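**FOR RELEASE IN AUGUST**

# Bitusel, a Desk-Tidying Robot Arm Built in a Spare Bedroom, Is Now Free for Anyone to Copy

*Plans, parts list and code posted after 34 weekends of work and one very patient household*

Rarkico, a shared workshop with two good drill presses and one bad one, is pleased to announce the release of Bitusel, a small robot arm that picks things up off a desk and puts them back where they belong. It does this slowly. Members who have seen it at work have compared it to a careful uncle.

Bitusel was designed and built by Rarkico member Chak-lun Shek, mostly at home, in evenings and on weekends, with trips to the workshop for anything loud. The full plans are available starting Wednesday, at no cost, under a license that lets people build it, change it and sell what they make, provided they share their changes and don't blame Shek for their fingers.

"I wanted a machine that would put my pens away," said Shek. "I have now spent 487 dollars and a year of weekends on this, and I would like it noted that the pens are put away."

## What it does

Bitusel has five joints and a two-finger grip with rubber pads cut from a bicycle inner tube. It clamps to the side of a desk or table, looks at the surface through a small camera on its wrist, and sorts what it finds into three groups: things it knows, things it doesn't know, and things it has been told to leave alone. Known things get moved to a spot the owner picked ahead of time. Unknown things are left where they are, and the arm sends a short message asking for advice.

The current version handles pens, pencils, thin paperbacks, index cards, tape rolls and most small tools. It can't lift a thick hardcover. It can push one a short way, and it seems to enjoy doing so more than its builder would like. Drinks are on the leave-alone list and will stay there. Version two had other ideas, and version two is now parts.

In home testing, Bitusel tried 501 pick-and-place moves and finished 487 of them. Shek logged every failure by hand in a notebook. Six were dropped pens, five were cards it couldn't get a fingertip under, and three are listed only as "no."

## Why a real desk

Most hobby arms are tested on a clean white board under good light, with a few colored blocks spaced nicely apart. Shek started that way too, at Rarkico, and the arm did beautifully. Then it went home and met an old desk with dark wood, deep cubbyholes and a fair amount of shadow, and for the first two weeks it could find almost nothing.

That desk ended up setting most of the project's goals. Dark objects on dark wood are hard for a cheap camera. Paper lying flat is hard for rubber fingers. A shelf full of narrow slots is hard for anything with an elbow.

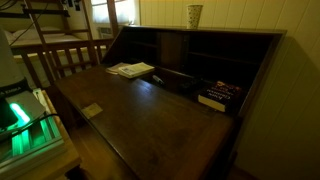 The fix for the first problem was a second lamp and a good deal of patience with the camera settings. The fix for the second was a sliver of plastic on one fingertip, shaped like a thumbnail, which slides under the edge of a card and tips it up. The third problem has been solved in the sense that Bitusel no longer tries to reach into the cubbyholes. It sets things down in front of them and waits for a person.

"People ask why I didn't get a different desk," said Shek. "I ask them if they've ever tried to carry one down a flight of stairs."

## How it was built

The links of the arm are birch plywood, cut on Rarkico's laser cutter and glued in layers. The joints use hobby servos, with a larger one at the shoulder after the first one gave out during a demonstration for visiting family. Printed plastic shows up only where plywood kept splitting, mainly at the wrist. There are 29 printed parts in all, down from a high point that Shek would prefer not to discuss.

The motor control code is called Irkura and can be used by itself with other small arms. It was written to be read by people who don't write code for a living, and the comments are longer than the code in several places. Some of the comments are apologies. They have been left in.

The sorting software, Malik, runs on a small home computer and doesn't need an internet connection once it's set up, apart from the messages asking for advice, and those can be turned off. Teaching it a new object takes a dozen pictures and a name. The name can be anything. One of the built-in objects in the first release is "the good scissors."

Builders will need a soldering iron, a set of small hex keys, a printer or access to one, and a place to cut plywood. Rarkico members can use the shop's machines at the usual hourly rate. People building at home without a laser cutter can use the paper templates and a scroll saw — two members have already done it this way, and one of the arms is straight.

## Known problems

In keeping with shop policy, Rarkico lists known problems at launch:

- The shoulder joint squeaks when moving left. Grease helps for a day.
- The arm can't tell a white pen from a white pencil and files both as "stick."
- After a power cut, it wakes up and goes to its home position without checking what's in the way. Keep the space clear until this is fixed.
- Green or blue light from nearby electronics confuses the camera at night. Turn it off or cover it with tape.
- It is not a toy and should not be run near small children or within reach of a bunk, crib or pet bed.

## Build nights

Rarkico will hold a weekly Bitusel build night on Wednesday evenings at 7 p.m. for as long as people keep coming. The first session covers cutting and gluing the links. Bring an old shirt. Wood and glue are covered by the shop; servos are not, and there's a sign-up sheet by the front door for anyone who wants to go in on a bulk order.

Space is limited to 34 people by the fire code and to far fewer by the number of working glue clamps.

## About Rarkico

Rarkico is a member-run shared workshop with tools for wood, metal, electronics and sewing. Members pay a monthly fee and clean up after themselves, in that order. Earlier member projects include a bread proofing box, a tide clock and a garage door opener that works on most garage doors.

**Press contact:** Chak-lun Shek, Rarkico. Calls are returned after 6 p.m. Please don't ask for a demonstration over the phone.

###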